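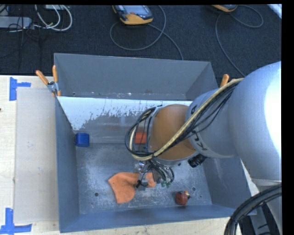

Orange clamps on the rim, blue tape on the table, and an orange cloth and a few small things in the bin.

Pin-yu Siu is picking at a strip of blue tape when I get to Brendine, and she doesn't stop picking at it to say hello. "Sit anywhere that isn't marked," she tells me, which rules out more of the room than you'd think.

I'd come to talk about bins. I know, I know. But I've had a drawer problem and a toy-shelf problem and a garage problem for most of my adult life, and a friend who took Pin-yu's bench class last February came home and reorganized her whole sewing room in a weekend. She talked about it for a month. So I called, and Pin-yu said to come by at four o'clock, after the class had cleared out, and bring something small that was always getting lost. I brought a pencil sharpener.

"Good," she said, and dropped it into an open gray bin next to her. "Now it's got company."

She's been teaching people how to set up a table for six years, first out of a spare room and then here, under the name Lurnau (it's a street she used to live on, and she liked the sound of it). Before that she was in the back room at Lam, the craft supply store, where her job was putting loose stock where other people could find it. Beads, buttons, wooden blocks, felt by the yard.

"I had a bay with over 1,000 little drawers," she says. "And I loved it, I really did, but I'd watch customers come in and they'd go straight past the drawers to the bargain bin. Every time! They wanted to put their hands in something."

That's pretty much how she got interested in the open bin. Hers are all open-topped, and she likes the walls to lean. I asked why they had to lean and she grabbed my pencil sharpener and let it go against the side so I could watch it slide.

"A straight wall makes a corner, and stuff goes to live in the corner. Your hand doesn't fit in the corner. With a slope it comes back down to where you can get at it. Mostly. A block will still park itself against the wall if it feels like it, and then you just go get it."

The thing I noticed most, though, was the clamps. I had never in my life thought of clamping a bin to a table. Pin-yu thinks it's the first thing anybody should do, and she got a little heated about it – in a nice way – when I said mine had always stayed put on their own.

"Do they? Reach into one with one hand. Go ahead, rummage. Where's your other hand?"

My other hand was holding the bin.

"So you've only got one hand! You've been working with one hand all this time." She puts clamps on the rim, near the corners where she can, and likes to double up on whichever corner gets the most shoving. Three is usually plenty. She buys bright ones because she's tired of catching her sleeve on the ones she can't see. Orange is her favorite. She says she once bought a set in black to look more grown-up and gave them away inside of a week.

Then there's the tape. If the clamps are for your hands, she told me, the tape is for your memory. When a bin or a board has to come off the table and go back on in the same place, she puts a piece at the corners and leaves it there. She doesn't outline the whole thing.

"People go crazy with the tape. They do a full rectangle, they do arrows, they write on it. You need 2 corners. If you know where two corners are then you know where the thing goes, and you can still see your nice table."

I asked about the table, too, because hers are a pale wood and I'd have expected something tougher. She told me she tried a darker top early on and hated it. Little things disappeared. Anything pale she protects with a sheet of cardboard off to one side, which is where the cutting happens, and the gluing, and, on the day I was there, her coffee.

We got onto the subject of what goes in. This is the part of the class my friend wouldn't shut up about. Pin-yu has everyone start with a handful of objects that don't match: something soft, something round, a couple of blocks. A toy apple is good, she says, or any piece of play food. And a cloth, always a cloth.

"Everybody leaves out the cloth because it's annoying. It won't stack, it won't stay folded, it lies on top of whatever you're looking for. Well, your real drawer is full of cloth! Socks, dish towels, the bag the other bags go in. If you only practice with blocks you'll get very good at blocks."

So do you fold it? Lay it flat? She shrugged. "Flat if there's room on the bottom. I don't mind a crumpled edge. What I mind is people spending their whole evening on the edge."

She isn't precious about the bins either. The inside of a working bin gets scuffed and streaky and the floor gets dusty, and she wipes it out when she remembers. I'd been feeling bad about the state of my own, so I was very happy to hear this. She did try a fancier model, the Festley, with a lid and dividers, and there are still a few of them under the window holding yarn. "Beautiful. I'm scared of them," she says.

The class runs 60 minutes and she's strict about it. You clamp, you tape, you tip your objects in, and then you take them out one at a time and put each one somewhere you've decided on beforehand. Then it all goes back in and you do it again. I did three rounds while we talked. The first was awful. By the third I'd quit looking at the pencil sharpener at all, I just knew where it had slid to, and I said so, a bit too loudly.

"See, you're not neater," Pin-yu said. "You're the same person. You just know where you put it."

I wanted to know if her own house was like this. She laughed for quite a while. There's a hall closet, apparently, that she hasn't opened fully since she moved in, and her sister has offered her money to let her at it. The kitchen is good. The bathroom is "getting there." She has one bin by the front door for keys and mail, clamped to the shelf, and guests always try to pick it up.

She walked me out past the tables, stopping to press down a corner of tape that had lifted, and we were at my car before either of us remembered my pencil sharpener. She went back in for it and was out again before I'd found my keys, which were in the bottom of my bag, under a scarf.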